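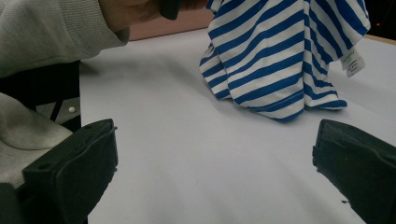

Striped shirt on a white surface, knit sleeve at left.

Skasbridge Residents' Forum > Shared Facilities > Laundry room hours

Birka_22
Residents of the Cadow building are asked to comment on the proposed change to laundry room hours. Under the proposal, the room would close at 9 p.m. every day, including Sunday. The present closing time is 11 p.m. Comments will be accepted through the end of February.

cadow167
I wish to record my objection. Residents who work evening shifts cannot use the machines before 9 p.m. The two dryers are already in constant demand on Sunday, and shorter hours would make the wait longer.

eastlanding
I support the proposal. My unit is directly over the room, and the spin cycle can be heard clearly after 10 p.m. The lease provides for quiet hours, and they should apply to shared rooms as well.

cadow167
The lease refers to noise from individual units. It does not mention the laundry room. Please see page 2.

Birka_22
Both comments have been noted. A closing time of 10 p.m. on weekdays has also been suggested.

eastlanding
I could accept 10 p.m., provided that no load is started after 9:15.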